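Tavham Rotum work light, long-term review

The Rotum is the smaller of the two corded work lights Tavham currently sells. It has a single round head on a folding bracket, a warm-white emitter, a rotary dimmer and a cord long enough to reach across a standard bench. I have used it since March over a bench in an otherwise dark back room, mostly in the evening, with the overhead lights off.

The bracket is the best part. The hinge holds its angle without creeping, and the locking knob can be turned with gloves on. The clamp opens wide enough for a thick benchtop and has rubber pads on both jaws. One pad came unglued in the second month and went back on with contact cement. The screw is coarse and slightly rough, but it has not stripped.

Beam quality is mixed. The output is a broad round patch with a fairly sharp boundary and little spill outside it. At close range the patch is very bright, and pale surfaces lose most of their detail. Backing the head off helps, as does running the dimmer below halfway. The color is distinctly warm, on the yellow side, and I would not match paint or sort wire by it.
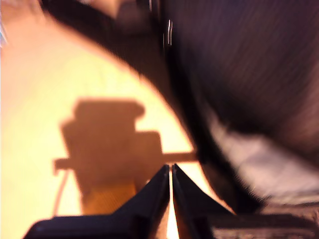
Shadows are the other limitation. A single head in one position throws a large shadow of whatever stands between it and the work, and anything with a long horizontal member puts a bar straight across the lit area. Mounting the lamp to the side reduces this. A second lamp on the opposite side reduces it further. I borrowed an older Simiyu panel for that purpose, and the pair worked well, although the Simiyu is noticeably cooler and the mix of colors takes some getting used to.

The dimmer is smooth down to the last part of its travel, where the light drops out abruptly. There is no audible buzz at any setting. The housing gets warm after 2 hours at full output – not enough to be a problem when adjusting the angle by hand. The front lens collects dust and has to be wiped with the lamp off, as the bezel has a narrow lip that holds grit.

The plug is oversized and blocks the neighboring outlet on my power strip. Tavham supplies no short extension. Replacement clamp pads are listed on the Gotham parts page, but they were out of stock both times I checked.

Recommended for general bench work and rough assembly. For inspection or color work, look for a neutral lamp with a diffuser.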